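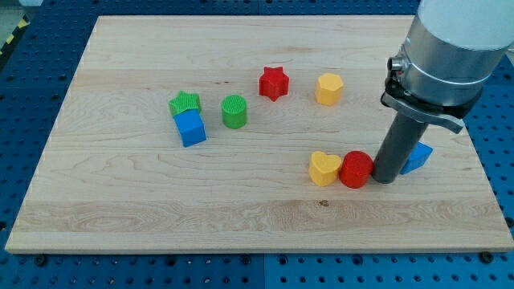 **Which oil for a maple-like board that is used by children?**

I want to finish a board for my daughter's play corner and I am not sure which oil is right. I bought the wood from a small sawmill in Grakville, without a label, and the seller only said "some kind of maple". The grain goes in long bands, but in the lower half it turns into wavy swirls, and there is one small dark spot near the middle of that part. I have sanded it with 200 grit. My first test with linseed oil on an offcut became quite yellow after three days, and I would like to keep the light color. Toys will lie on it every day, and my daughter still puts things in her mouth. Is there an oil that stays pale? And do I have to treat the small spot in a different way?

Veronika Stöckli

---

**hulis_woodshed**

Linseed always goes yellow, and it gets worse in a dark room. Take a water-based clear finish, or a white-tinted hardwax oil if you like the feel of oil. Read the label and look for one that the maker declares safe for toys. Then let it cure for the full time written on the can. Dry to the touch is too early for a small child.

For the swirls: figured wood drinks more oil in some places than in others. Put on a thin coat, wait 15 minutes, wipe everything off, and repeat the next day. I would not go finer than 200 before a hardwax oil, or it does not soak in well. And please lay the used rags flat outside to dry – they can catch fire when they are in a pile.

The spot you can leave alone if it is hard. Press it with your fingernail. If it crumbles, fill it with a drop of clear epoxy before the last sanding.

---

**Kazemi**

just use mineral oil, we do it on all our cutting boards and never a problem. you have to do it again every month or so

---

**edier547**

Mineral oil stays pale, but it never hardens, so paper and books will get stains from it. For a play corner I would follow the first answer. Try it on the back side first.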